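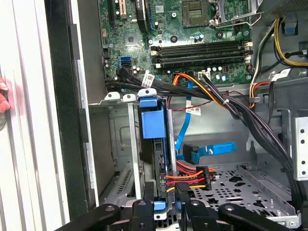

Minttu Rautiainen wrote after the last issue of this guide that the signature thresholds ought to be set before any petition is opened, and that the old order of steps led clerks to do it the other way around. The steps below have been reordered to match her comment.

## 4. Setting up petitions in Zavent

This section covers the petitions module as installed for Plaltside Town Council. It applies to clerks with the Publisher role. Clerks with the Reader role can view petitions and download signature totals but cannot change settings.

### 4.1 Before you start

Have the following ready:

- the council's adopted petition scheme, in its current version
- the ward list, with street ranges
- the name and email address of the receiving officer
- the meeting calendar for the current council year

**Note:** The module does not read the scheme. Every rule in it has to be entered by hand.

### 4.2 Set the thresholds

1. Sign in and open **Settings > Petitions > Thresholds**.
2. In **Written response**, enter 500.
3. In **Full council debate**, enter 3,000.
4. Leave **Officer to give evidence** blank unless the scheme provides for it. A blank field turns the threshold off. A zero triggers it on the first signature.
5. Select **Count verified signatures only**.
6. Click **Save**, then reopen the page and check that the values have been kept.

**Caution:** Thresholds are copied to a petition when it opens. A later change applies only to petitions opened after it. To change the threshold on an open petition, close the petition and reopen it under a new number. Signatures are not carried over.

### 4.3 Enter the signing rules

1. Open **Settings > Petitions > Who can sign**.
2. Tick each group named in the scheme: **Lives**, **Works**, or **Studies** in the council area.
3. Upload the ward list. The file must be plain text with one street range per line.
4. Under **Duplicates**, choose **Same name and postal code**. The **Same email address** setting rejects members of a household who share an account.
5. Set **Signing period** to eight weeks.

If the ward list contains a street that crosses a boundary, the upload stops at that line and shows its number. Split the range by house number and upload the whole file again. Partial uploads are discarded.

### 4.4 Open a petition

1. Go to **Petitions > Submitted** and select the petition.
2. Read the text against the scheme's grounds for refusal. Planning and licensing applications are normally handled under separate procedures.
3. Assign the petition to a ward, or to **Whole area**.
4. Choose the receiving officer from the list.
5. Click **Open for signature**. The lead petitioner is notified by email.

**Note:** The text is locked once the petition opens. Spelling corrections need a second clerk to approve them and are shown in the public history.

### 4.5 Add paper signatures

Paper sheets can be added to an online petition as long as the wording on both is the same.

1. Open the petition and select **Add paper sheets**.
2. Scan each sheet as a separate file.
3. Enter the number of valid lines on each sheet. Struck-out and illegible lines are left out.
4. Click **Combine**.

The public page then shows one total. In the May test petition, the combined total was 1,847, and the written response task was created correctly with no debate item added to the agenda.

**Caution:** Scanned sheets contain home addresses. Store them in the **Restricted** folder only. Files placed in **Attachments** are published with the petition — removing them later does not remove copies already downloaded.

### 4.6 Close and refer

1. When the signing period ends, the status changes to **Closed** overnight.
2. Check the verified total against the thresholds shown on the petition itself, under **Details**.
3. If a debate has been triggered, select **Refer to meeting** and choose the date. Meetings with a published agenda are grayed out.
4. Send the outcome notice to the lead petitioner.

If **Refer to meeting** is missing, the meeting calendar has not been loaded. See section 3.

Corrections to this section go to Martti Harju in the clerk's office.

Last revised Jul 3, 2021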